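Umen Community Help > Methods and Results > Hand-held demonstrations

Patterned surfaces and position drift in wrist-view recordings

Posted by Flustix

Our group is attempting to reproduce the hand-held gripper result set out in the Ornero methods note, in which a policy is trained only on demonstrations recorded with the hand tool and is then run on a fixed arm. The note reports that the position of the tool is recovered from the wrist view together with the motion sensor, and that recordings with a break in the track are discarded before training.

We have collected 57 demonstrations of a cloth-handling task. Of these, 18 were rejected by the tracking step. Most of the rejected recordings contain a long passage in which a white surface with a blue-gray bird and leaf pattern takes up the greater part of the view. We had expected such a surface to help, as it offers far more detail than a plain one.

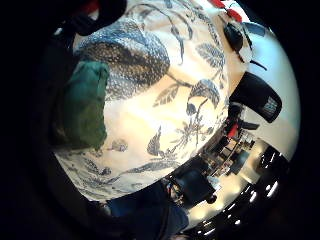 View from the gripper camera, with green fabric at the left of the patterned surface.

We should be grateful for guidance on two points. Is it acceptable to keep the rejected recordings by filling the break from the motion sensor alone? If it is not, should the patterned surface be covered for the remaining sessions, or would this make our results difficult to compare with those in the note?

Posted by Kravchuk

The rejected recordings should not be kept on the basis of the motion sensor alone. Error in the estimated position grows quickly once the visual track is lost, and a break of more than 2 seconds will usually leave the path of the tool unfit for training. Shorter breaks may be filled, provided that the track is found again at a place already on the map and that every filled passage is marked in the released data.

As to the pattern, the amount of detail is seldom the difficulty. Motifs that resemble one another can be matched wrongly, and a surface that fills the view leaves few fixed points in the room by which a wrong match might be caught. If the surface is able to shift while the cloth is handled, the tracker may also treat its movement as movement of the tool. Detail close to the edge of a wide lens is stretched, and the leaves along the bottom of your view show this clearly. Please check the lens calibration before anything else, with particular attention to the outer part of the circle.

I would advise against covering the surface at this stage. A change of background halfway through collection produces two sets of data, and they would have to be reported separately. A better course is as follows:

Record a slow mapping pass of the whole room before each session.
Mask the patterned area for tracking only, and leave it in the images used for training.
Run the tracking step again on all 57 recordings with the same settings, including those which passed the first time.
Report the number rejected before and after masking.

The last figure is often left out of published work, and it is of real use to other groups.

Posted by Umen Reader

We had a similar fault and moved the starting position further back. It lost fewer recordings after that, up to 6 in a session before the change and hardly any since. We did not test masking so I cannot comment on it.

Posted by Flustix

Both replies are noted with thanks. The calibration will be repeated first, and the full set will then be processed again with the mask applied. The rejection figures will be added to this page in February.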